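Part-time cleaner / all-rounder wanted, Usumine Studios

Evening hours, 11 a week to start
Shared workspace, ground floor, concrete floors throughout
Start as soon as we find the right person 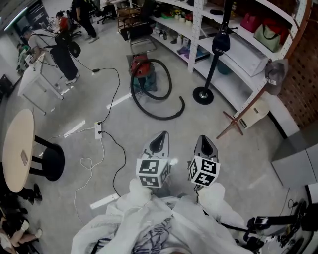
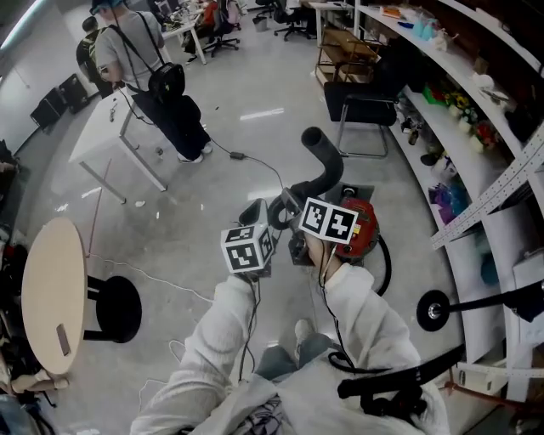

The red vacuum, on the studio floor

Posted by Getachew Workneh, building manager
7 Sep 2024

Our last cleaner has moved away after a good long run so we need someone new, quick as we can. Usumine is a shared building, small makers and a few offices. Busy in the day, quieter after 6, and that's when you'd come in.

What the job is:
Floors. Mostly floors. Vacuum first, then mop, corridors and main studio.
Kitchen - sides, sink, fridge wiped out once a week. Tenants do their own washing up (they're meant to).
Two toilets, top up the paper and soap.
Bins out to the yard, recycling seperate.
Odd jobs. Changing a bulb, letting a delivery in, moving chairs before an event.

Desks and workbenches you leave alone. Don't tidy them, don't dust them, people get very upset.

There are 9 units upstairs and these have their own arrangement with Pukix, so not your problem. Stairs are ours though.

What we're after:
Reliable. Main thing by a mile.
Happy working alone some evenings.
OK with stairs and a bit of lifting.
Cleaning experience nice but not needed, we'll show you round and do the first few shifts with you.
Two references, one can be a neighbour or teacher etc.

Pay is monthly, by bank transfer. Paid holiday. All cleaning stuff supplied, gloves too. There's a £300 thank-you payment if you're still with us at the end of February. Bike rack in the yard, no parking sorry. Đinh, the cafe next door, does staff from our building a cheaper lunch if your ever in during the day.

Hours can be split how you like over the week as long as the kitchen and toilets get done every working evening. More hours likely once the Femovell people take the back rooms, can't promise.

To apply: no CV needed. A short note saying who you are, which evenings you can do and when you could start. Drop it at the front desk or post it through the door, marked for Chin-lung Kuo, who is doing the interviews. Informal chat, half an hour, then a look round the building.

No agencies please.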